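Why Do Some People Heal Faster When They Expect To?

Posted 08/02/2023 by Lejla Mladenović

I had a wisdom tooth out in December, and I spent the next four days on the couch feeling very sorry for myself. My sister had the same thing done by the same dentist and was eating tortilla chips by the weekend (chips!). So when a press note landed in my inbox about a small study of pain after dental surgery, I read the whole thing, footnotes and all.

The study comes out of a clinic in Drestden, where Selma Stojanovska and her team have been looking at placebos for years. We all know the basic idea: you give someone a pill with nothing in it, they think it's medicine, and they feel better. What Stojanovska wanted to know was what happens when you skip the fib. She told people straight out that the pills were blank, and then asked them to take the pills anyway.

It's called an open-label placebo, and I'll admit I laughed the first time I heard about it. Why would anybody bother? But other groups have tried it before with back pain and upset stomachs, and some of the people in those trials did say they felt better. Not everyone believes those results, and I'll get to that.

In this one, 66 adults who'd had a tooth removed were split into two groups. Everybody got the normal aftercare and the normal painkillers to use as needed. One group also got a little bottle of blank pills, clearly labeled, with a short talk on how the body can learn to respond to the simple routine of taking medicine. Then they all kept a diary for a week and scored their pain morning and night.

The blank pill group reported less pain in the evenings, and they reached for the real painkillers less often too. Mornings were pretty much a tie, which I thought was the most interesting part. Stojanovska thinks it may be down to people being too groggy first thing to pay much attention to any pill, blank or otherwise. She says that's a guess and she'd like it printed as a guess, so there you go.
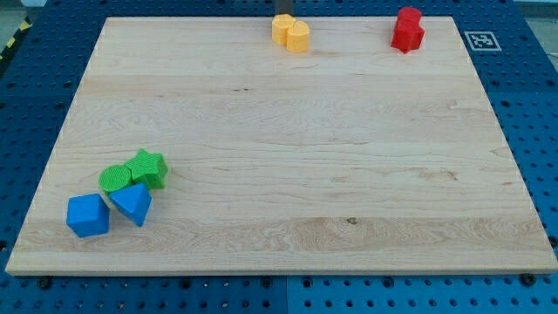 I called her up to ask the question I figured you'd all want answered: is it just people being polite? If a nice doctor hands you a bottle and spends ten minutes talking to you, maybe you write down a lower number to be kind. She didn't dodge it. "Of course that's possible," she told me. "Pain is something you have to ask about. I can't take a ruler to it." The painkiller count helps a little, she said, but people fill that in themselves as well.

Krum Vukčević, a pain doctor who had nothing to do with the work, was a lot less excited than I was. He pointed out that 19 of the people in the study had taken part in earlier research at the same clinic, so they may have come in already liking the place. He also doesn't love that the comparison group got no extra chat at all. "Give me the talk without the pills, and the pills without the talk," he said, "and then I'll get interested." Fair enough!

The team seems to agree with him, at least on that point. The next round is planned for 200 patients, with a separate group that gets the conversation and no bottle. Špela Yordanov, who ran the diaries this time, will be in charge of a phone version that pings people at set hours — the paper ones had a habit of coming back with a whole week filled in using the same pen and, she suspects, all in one sitting.

One thing I want to be clear on, since I know how these stories get passed along. Placebos in this study eased how sore people said they felt. They didn't speed up the healing of the gum, and the dentists who checked everyone at the end of the week saw no difference between the groups. Nobody was asked to give up real medicine, and if your mouth is swelling or you've got a fever after an extraction, please call your dentist.

The results haven't been through peer review yet. Stojanovska hopes to send them to a journal once the second round is under way, and I've asked her to let me know when she does.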